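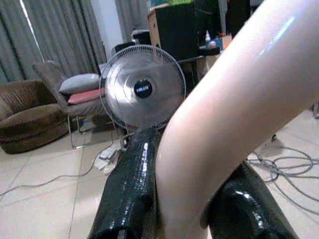 # Sweeping and washing hard floors

Grit does more harm to a floor than dirt. Each grain carried in on a shoe acts as an abrasive, and a wet mop drags it across the glaze. Sweep first, always, and wash only when the sweeping is finished.

## Sweeping

- Work from the walls towards the door.
- Use short, overlapping strokes and keep the bristles on the floor at the end of each one. Flicking throws fine dust into the air, where it stays for 2 hours or more.
- Switch off fans and close windows before starting.
- Soft, split-end bristles suit smooth tile. Stiff bristles are for concrete and outdoor steps.

Handle length is the usual cause of a sore back. The top of the handle should reach the chin when the broom stands upright; anything shorter forces a stoop. Screw-in handles work loose, so tighten them monthly — a turn of thread tape helps if the socket is worn. 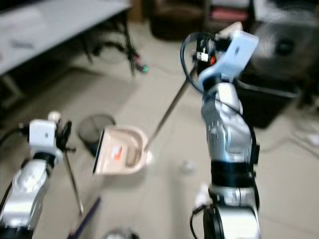

Grout is the weak point of any tiled floor. It is porous, it sits lower than the tile and it holds whatever the broom leaves behind. On a beige tiled floor like the one shown, a mid-tone grout hides less than people expect once grease has settled in it. Scrub the joints with a narrow nylon brush and a paste of bicarbonate of soda, leave for ten minutes, then rinse twice with clean water.

## Washing

Use 27 ml of neutral cleaner to a five-litre bucket. More leaves a film, and the film collects dust. Vinegar must not be used on limestone or marble, and repeated use weakens cement grout.

Wring the mop until it no longer drips. Change the water when the bottom of the bucket can't be seen.

## Storage

Hang brooms with the head off the floor. Bristles that have bent can be held in steam for a minute, combed straight and left to cool.

Notes by Smaranda Bogdan, revised November.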